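Jan 14, 2018. Bench notes, storage and drying trial, lidded box

Picking up from the September pages, where I stopped at the drain question. The box is back on the white table and stays there until the lid business is settled. Nothing else in the trial has changed: same racking inside, same load of small glass and plastic ware, same tap water.

Purpose, restated so I don't drift again. We need one covered box for rinsed ware between the sink and the cabinet. It has to keep dust off, let moisture out, and be openable with one hand while the other is holding something. The open rack did the second and third and failed on the first. The Gundel crate did the first and failed on the other two. The present box is the compromise and has been running under log sheet 1084.

Lid fit. Seated the lid three times from the front and three times from the side. From the front it goes down square. From the side it tends to ride up on the far corner and needs a push. I would call this a technique problem but Lihua Shi gets the same result, and her hands are steadier than mine. Checked the rim of the base with a straightedge along all sides. No warp I can measure. Checked the lid the same way and got a small rock, diagonal, which would account for it. Plastic of this kind takes a set if it is stored leaning, and ours spent the fall leaning against the cabinet. Action: store lid on base at all times, including when the base is empty.

Moisture. With the lid fully closed, fog forms on the inside within the first hour and clears slowly. With a 3 mm spacer under one edge it clears well before the end of the day and the ware comes out dry except for the insides of narrow necks. With a 5 mm spacer the result is the same as far as I can tell, so there is no point in the bigger gap. The spacers are offcuts from the Wurkitz shelf job, cut square, edges sanded. They fall into the box if the lid is bumped. A fixed spacer would be better, glued to the rim of the base and not to the lid, so the lid can still be turned around.

Color of the lid. Cheng's order sheet gave a choice of clear or brown tint and we took the tint because it was in stock. In use it means I can see that something is in the box but have to lift the lid to see whether droplets are left on it. Overhead light on the dome makes this worse. Bending down to look through the side of the lid helps somewhat. For a storage box this is acceptable. For a drying box I would pick clear next time. The base is opaque cream, and any water marks wipe off with vinegar.

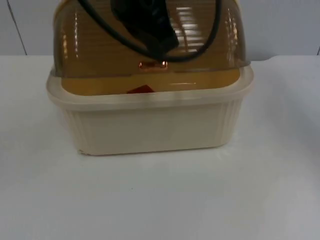

Chenxi Tan thinks the tint is a side issue and the base is what we should be looking at: the water has nowhere to go, so the spacer only makes up for a puddle we ought to be draining in the first place. A fair point, and one I had down in September and then let go. The rack feet hold the ware clear of the floor of the base, but whatever runs off stays in there and evaporates into the same air we are trying to dry. Emptying the base at midday would test this without drilling anything.

Cleaning. Lid washed with dish soap and a soft cloth, rinsed, left to drip. No paper towel on it — the last one left fine scratches that I can feel with a fingernail. Base scrubbed with the bottle brush, corners included. The rounded corners are easier to get into than the square ones on the Gundel crate, and this alone is a reason to keep the shape if we order again.

Position on the table. Moved it away from the sink side after splashes got in under the spacer. Lid needs clear space overhead to lift off, so no shelf above.

Capacity. Nine beakers of the small size fit in a single layer with air between them. More will go in if they touch, but the contact points stay wet. Leave it at nine and write it on the tape label.

To do:
Midday emptying of base, with and without the 3 mm spacer, same load both times.
Glue test on a scrap before putting any adhesive on the rim.
Ask Kater whether lids are sold separately, clear if possible.
Recheck the diagonal rock after the lid has sat on the base for a while.

Log sheet 1084 is nearly full. New sheets are in the second drawer, under the graph paper.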